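**Wrapping color for white flowers?**

**woster_k:** Hello all. I make small bouquets for the spring market in Gostilcombe and I want to change my paper. Until now I used plain brown. Is orange too strong for white and cream flowers? I need 40 sheets, so I don't want to make a mistake.

**petal_and_twine:** Too strong, in my opinion. The eye goes to the paper and the flowers look gray. Stay with brown, or a soft green.

**Sầm:** I don't agree. White flowers can carry any color. But use 2 tones, one deep and one pale, and put something thin and clear inside, so the stems don't press on the paper.

**petal_and_twine:** Two tones is double cost -- for a market stall it makes no sense.

**Sầm:** I buy the Zadton packs, 200 sheets mixed, and they last me the whole season. Make the cone narrow at the bottom and curl the top edge outward with your fingers. My last one in orange:
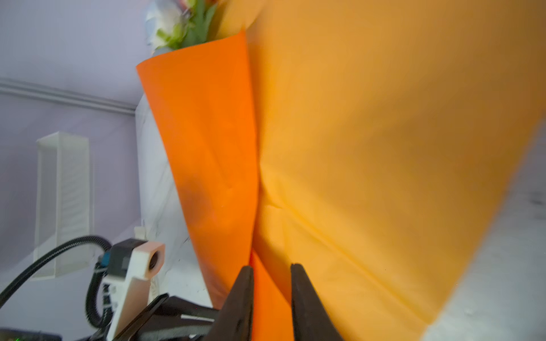 *Deep orange with the paler sheet, white and cream on top.*

**woster_k:** Thank you, I like this very much! How do you avoid the wrinkles where the sheets meet?

**Sầm:** I don't avoid them completely. Fold the pale sheet first, then turn the dark one over it slowly. After 3 or so tries your hands will know it.

**petal_and_twine:** It is prettier than I expected. I would still choose the green.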